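Questions readers ask about the Ceststead stories

Where should I start?
With "The Salt Elevator"! It's the shortest of the lot, you can read it over a pot of tea, and it drops you straight into the flooded lower town with no map and no glossary. If you'd like something longer, go for the novel, Trosuso, which is 516 pages in the paperback and has the best chase across rooftops I've ever managed to write.

Do I have to read them in order?
No. There are 12 stories so far and each one stands by itself. The two that really do belong together are "Deltero Nights" and "What the Ferryman Owed", where the second begins the morning after the first ends.

What is Deltero?
It's the orbital station that Ceststead was built to supply. By the time of the stories the contracts have dried up, but the launches carry on, and half the town makes its living from things that fall off the back of them. I had a huge amount of fun working out that black market.

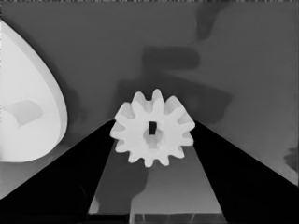

People in the town have got very used to the noise, so you'll notice that they stop talking in the middle of a sentence, wait for the rocket to clear the harbour and then carry on. My copy editor tried to remove all of those pauses in the first draft. We put them back.

Who is Van Loon, and is she coming back?
She's the smuggler with the brass diving boots, and yes, she is! I get more letters about her than about everyone else put together. She has a story of her own in the next collection.

Is there an audiobook?
Yes, Trosuso is out on audio, read by Zinash Admasu. It runs to around 41 chapters' worth of voices if you count all the little interludes, and her Harbour Master gives me goosebumps every time.

Have the stories been translated?
Into Finnish, by Iida Harju, who also found a mistake in the tide tables that had got past all of us. It's been put right in the English edition too.

Can I write my own stories set in Ceststead?
Please do! Share them free of charge, say whose town it is, and send me a link. I can't read them while I'm drafting, but I save them up.

When is the next book out?
December, if the last chapter behaves itself. It's called The Drowned Gantry and I've already rewritten the ending twice.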